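The Corner Comes First
Why a folded towel depends on what happens before it reaches the table

A towel is a rectangle with four hemmed edges, and folding it would be a simple job if it ever arrived as a rectangle. It usually arrives as a lump. The work of folding laundry lies mostly in getting from the lump to the flat sheet, and most household advice skips that part.

Hotel laundries have long treated it as a separate operation. At the Clultell linen service, hand finishing is split into two stations. The first person finds an edge, lifts, and spreads. The second folds. A new worker spends the first week at station one, and folds nothing until Saturday. The folding itself is learned in an afternoon.

The reason is mechanical. Terry cloth has loops on both faces, and the loops catch on each other when the cloth is bunched. Pulling at the middle of the heap tightens it. Lifting from an edge lets the weight of the cloth do most of the opening, and the lower folds drop away in long vertical creases. The lowest point will often be a corner, and a hanging corner is easy to find.

From there the usual method has two steps. Hold the first point still. Take the low corner with the free hand and raise it until the cloth hangs between both hands. If the edge between them is a straight hem, the towel is ready to go down. If it runs across the body of the cloth on the diagonal, one hand has to let go and follow the hem to the next corner.
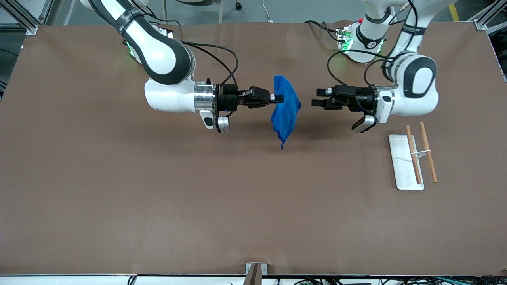
Height matters more than speed at this stage. A bath towel held too low drags on the table and bunches again at the bottom, so the hands should stay high enough for the lowest corner to clear the surface. The Loter handbook, a standard text in the trade school where several of the Clultell staff trained, sets the clearance at the width of a hand - enough to swing the cloth forward and lay the far edge down first.

The surface matters too. Bare tabletops grip a towel unevenly. A covering of smooth paper lets the cloth slide a little while it is squared up, and it can be replaced when it creases. Ní Bhriain, a small guesthouse supplier, sells paper in rolls of 100 feet for this purpose. Jokar makes a washable mat that does the same job and costs nearly 7 times as much.

Once the towel is flat, fold it in half along the length, then in thirds across. Press from the fold toward the open edge. A stack with the folds facing out can be counted from the doorway, and each towel can be pulled without disturbing the 2 beside it.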